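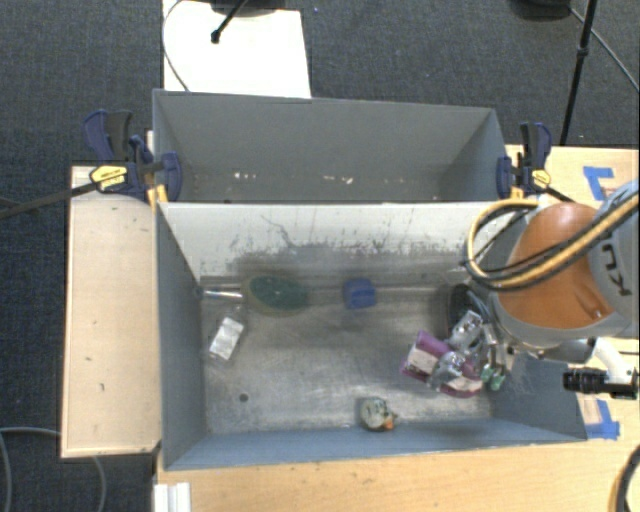
Le Restden est un feutre de laine que l'on pose au fond des choses qui font du bruit : tiroirs, caisses, coffres, vide-poches, boîtes à outils héritées d'un oncle. Il se découpe aux ciseaux, se pose à sec et se retire sans négociation. Le métal nu a ses partisans, et il faut leur reconnaître qu'il ne bouloche pas. Il prend en revanche assez vite l'allure d'un fond de bac en service, rayé, taché, avec des reflets ternes et une cloison mitoyenne raclée sur toute sa largeur, et ceux qui y lâchent une poignée de clés plates savent quel son cela rend. Le feutre vieillit aussi, plus discrètement.

# Feutre de fond Restden, rouleau de 1 000 mm

**Fabricant :** Diltent
**Composition :** laine 80 %, viscose 20 %
**Masse surfacique :** 620 g/m²
**Épaisseur :** 3 mm
**Largeur :** 1 000 mm
**Longueur :** 5 m
**Envers :** nu ou adhésif repositionnable
**Coloris :** gris ardoise, écru, vert wagon
**Prix du rouleau :** 218 €, port compris en France métropolitaine

## À quoi il sert

À faire taire un tiroir, principalement. Un service à couverts dans un tiroir en tôle produit à chaque ouverture un fracas de cantine scolaire. Avec trois millimètres de laine dessous, il reste un bruit de couverts, que nous ne savons pas supprimer et qui a son charme.

Le Restden empêche également les petits objets de voyager. Les vis posées à gauche restent plutôt à gauche. Si votre tiroir est un mélange de piles usées, d'élastiques et d'une clé dont la serrure a disparu en même temps que la maison, le feutre maintiendra fidèlement ce mélange en l'état.

Enfin, il protège ce que l'on pose dessus : optiques, lames, instruments de mesure, vaisselle de famille que l'on n'aime pas beaucoup et que l'on n'a pas le droit d'ébrécher.

## Nu ou adhésif ?

Prenez l'envers nu pour tout ce qui est horizontal et à peu près rectangulaire. Coupé juste, le feutre tient par son propre poids.

L'envers adhésif convient aux parois, aux couvercles et aux tiroirs que l'on claque. La colle est donnée pour repositionnable, ce qui est vrai les deux premières fois. À la troisième, elle retient surtout les poils du chat. Sur bois ciré, elle ne tient pas du tout, et sur peinture fraîche elle tient trop bien : attendez que la peinture ait fini de durcir, le pot vous dira combien de temps.

## La découpe

1. Mesurez le fond, puis mesurez-le à l'autre bout. Les tiroirs anciens ont rarement quatre angles droits.
2. Reportez les cotes sur l'envers, à la craie ou au feutre (l'autre).
3. Retirez 2 mm sur chaque dimension pour la version nue, rien pour l'adhésive.
4. Coupez avec de grands ciseaux de tailleur ou au cutter rotatif. Un cutter ordinaire arrache la laine et laisse un bord qui fait penser à un mouton contrarié.
5. Posez, aplatissez à la main, refermez.

Pour un fond aux bords inclinés ou arrondis, faites d'abord un gabarit en papier kraft. Tout le monde saute cette étape une fois.

## Entretien

Aspirateur à petite brosse, ou tapette par la fenêtre si vos voisins du dessous sont patients. Une tache d'huile se traite à la terre de Sommières, laissée une nuit. Pas de machine à laver : le feutre en ressort plus épais, plus petit et parfaitement adapté à un tiroir que vous ne possédez pas.

Les mites apprécient la laine autant que nous. Dans un meuble ouvert régulièrement, elles s'installent peu. Pour un coffre de grenier, prévoyez du cèdre ou choisissez le Trokton, notre feutre de polyester, moins beau et sans intérêt gastronomique.

## Ce que le Restden ne fait pas

- Il n'est pas étanche. Sous un évier, prenez autre chose.
- Il ne supporte pas les copeaux de tournage, qui s'y plantent et n'en sortent plus.
- Il n'isole pas une pièce du bruit. Une cliente en a tapissé la porte de son fils batteur ; la porte est très jolie.
- Il ne redresse pas un tiroir qui coince.

## Choisir son coloris

Le gris ardoise pardonne presque tout et part le premier. L'écru est superbe dans une argenterie et impitoyable partout ailleurs. Quant au vert wagon, il a été ajouté à la gamme en mai, sur l'insistance de Dagný Steinarsdóttir, qui dessine nos nuanciers et dont l'enthousiasme pour cette teinte n'était alors partagé par personne à l'atelier. Il se vend désormais mieux que l'écru. Elle a la délicatesse d'en parler tous les jours.

Les teintes varient légèrement d'un bain à l'autre. Si vous équipez un grand meuble, commandez tout d'un coup et précisez-le dans le champ « remarques », que nous lisons.

## Retours de clients

> « Posé dans un meuble à plans de chez Bech, dix tiroirs. Ma compagne me demande pourquoi je les ouvre sans raison. » — Ladan Tehrani

> « Bonne densité, coupe nette. J'aurais aimé un rouleau plus court, j'ai maintenant du feutre sous absolument tout. » — M. L.

> « Odeur de laine les premiers jours. Mon chien a des opinions. » — Corinne

Sur l'odeur, Corinne a raison. Déroulez le feutre dans une pièce aérée la veille de la pose, et tenez le chien à l'écart de la version adhésive.

## Commande et livraison

Expédition sous quatre jours ouvrés, en tube carton. Le rouleau mesure un mètre de large et n'entre dans aucune boîte aux lettres, malgré les efforts de certains livreurs. Échantillons des trois coloris contre deux timbres. Les rouleaux non coupés sont repris pendant trente jours ; les rouleaux coupés sont à vous, y compris ceux coupés deux centimètres trop court.

Réf. nu : RD-620-N
Réf. adhésif : RD-620-A

*Fiche mise à jour en mars 2019.*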